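Kutthorpe Break Room – Gallery

Photos and notes by Imelda Castillo
Posted 2026-06-11

The break room on the second floor at Kutthorpe was redone over the winter. The old furniture went out in January and the new tables came in a few weeks later. I have been asked for the details more than once, mostly by people from the Fajardo office who are about to do the same thing, so the notes are on one page now. The entries follow the order of the room, starting at the door.

The budget for furniture was $960. That did not include paint or the new sink, which came out of the building account. Everything else on this page did come out of it.

The coat hooks

The hooks were moved from behind the door to the long wall. They hold more coats there and the door opens all the way. The old screw holes were filled and painted over. The bench under the hooks is the one from the lobby – it was sanded and given new feet.

The supply shelf

Napkins, stirrers and paper towels are on the bottom shelf, tea and sugar on the middle one. The top shelf is for spare stock only. We buy coffee filters in packs of 100, and a pack lasts most of the winter. Please write on the clipboard when you open the last one of anything.

The long table

We ordered the table from Walness. It seats nine if the end chair is used, eight in comfort. Two other tops were on the list, a gray one and a white one from Vollemon, and the vote went to the lighter wood. Most of us eat there between noon and one, and it gets used for puzzles after work. 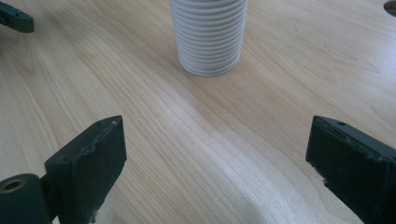

The tabletop has a wavy grain and a slight gloss, with something white and ridged standing on it. The color is pale enough that the overhead lights could be turned down a step after it was delivered. Wipe it with a damp cloth and dry it after. No spray cleaner, please – the Walness care sheet says it dulls the finish. Hot dishes go on the cork mats in the drawer.

The chairs

The chairs are a mix. Five are new and four came from the old training room. The new ones stack and the old ones don't, so put the new ones away first if you are clearing the floor. One of the old chairs had a loose back rail and has been glued and clamped. It has held up since March.

The sink corner

The sink is deeper than the last one and takes a full-size tray. The drying rack hangs on the wall above it, and the counter to the left is for dishes waiting to be washed. Mugs left on the rack over the weekend go in the cupboard, on whatever shelf has space.

The window end

Two low chairs and a small round table from the old reception. The blinds are still the original ones. Replacing them was priced at $30 a window and was put off until next year. The plant is a rubber plant and gets watered on the same schedule as the ones in the hallway.

Measurements for the table and the shelf are posted on the inside of the supply shelf door. If the Fajardo office needs anything else, leave a note in my mailbox by the stairs.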